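The Case for Boring Test Data in Hearing Aid Fitting

By Jacqueline Gaillard

Print this article | E-mail this article

Most disputes over hearing aid fitting are conducted as disputes over formulas. One clinic uses one prescription target, the next clinic uses another, and each defends its choice at length. The choice of target matters less than whether anyone measured what the aid delivers at the eardrum. In many offices that measurement is skipped, and the fitting software's own estimate is accepted in its place.

The software estimate assumes an average adult ear canal. Real canals differ in length, volume and bend, and the sound pressure at the eardrum differs with them. A small canal yields more level for the same output. A loosely seated dome leaks low frequencies. Neither effect shows on the programming screen, where the simulated curve sits on the target because the software drew both.

I reviewed 84 first fittings at the Kavard clinic, all done with the manufacturer's default first-fit setting. A probe tube was placed in each ear before any adjustment. In 27 of the 84, the measured response fell short of the target by more than five decibels at one or more test frequencies. The shortfall was concentrated above 2,000 hertz, where consonants are separated from one another. Patients in that group described the aids as "fine" at the same rate as everyone else. Satisfaction at the first visit is a poor instrument.

The usual objection is time. With the equipment already on the desk, probe measurement of both ears added 16 minutes to the appointment. Some of that was recovered later, as fewer people returned with vague complaints. I would not claim that the two balance exactly. I would claim that an appointment which ends without a measurement has produced an opinion.

A second objection is that skilled fitters can adjust by ear, working from the patient's comments. This treats the patient as a calibrated meter. A person who has lost high-frequency hearing gradually will often call the correct setting sharp or tinny and ask for less. The fitter complies, and the loss stays undertreated. Acclimatization takes weeks, and a comment made in the first ten minutes should be weighted accordingly.

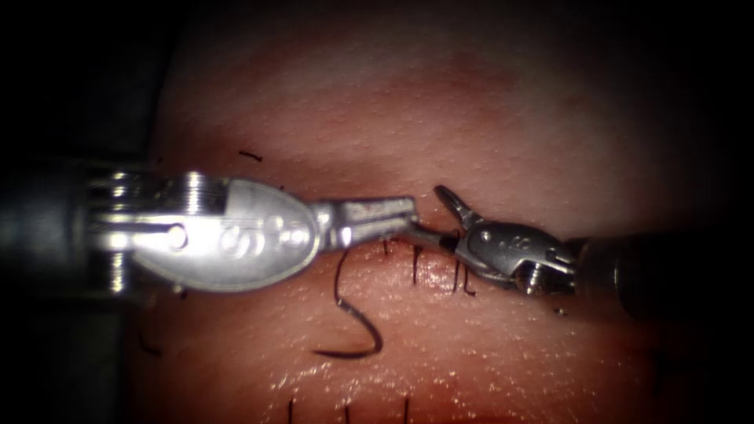
Dariusz Kozłowski wrote to me in February that a verified target is still only a target, and that he has seen patients do well several decibels below it. I accept the point. A deliberate departure from the target can be recorded, reviewed and reversed. An unmeasured one cannot be reviewed at all.

Clinics should print the probe result and put it in the patient's hand, with the date and the program tested. A patient who moves to another office then carries a usable record, and the next fitter can begin from it.

Related items
Open Domes and Low-Frequency Leakage
Bone Conduction: What the Threshold Leaves Out
Letters: Trí Khương on Speech-in-Noise Scores

This site uses cookies to remember your reading preferences. By continuing, you accept their use.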